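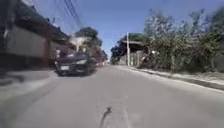

An oncoming car on an unmarked street, of the sort the Drultia is asked to form an opinion about.

The Drultia is a driver-assistance kit for cars old enough to have an ashtray. It comes in a box the size of a toaster, costs less than a decent set of tires, and promises to hold your lane, mind your distance and nag you in a calm voice. Jirnham, the firm behind it, lent me one for 38 days.

I put it in my own hatchback, a vehicle whose most advanced feature until then was a rear wiper. Fitting took an afternoon and the patience of Godfrey Magesa, the mechanic who does my brakes. He found the wiring diagram on page 102 of the manual, after the warranty in several languages.

On the highway the thing is a pleasure. It reads painted lines the way my aunt reads the obituaries, closely and with satisfaction. Steering nudges are gentle, and the following distance can be set to one of 3 levels, labelled Relaxed, Normal and Attentive. Relaxed would let a removal van merge in front of you and unload.

Side streets are another matter. Where there's no centre line, the Drultia has to work out the lane from the curb, the parked cars and whatever is coming the other way. On bare asphalt with a hard shadow lying along one side, mine treated the edge of the shade as the edge of the road and crept toward the middle. Ildikó Kiss, who runs support at Jirnham, told me the behaviour was known and that the March update had improved it. I had the March update.

To its credit, it never missed an oncoming car. The chime came early every time, in a tone I'd describe as disappointed. It also chimed at a hedge.

The rival Posier kit does less and grumbles less, and its mount fell off my windshield twice. I'd take the Drultia for anyone whose week is mostly highway. For the last few blocks home, there's a grey button on the left of the unit that turns it off, and I've worn the label off mine.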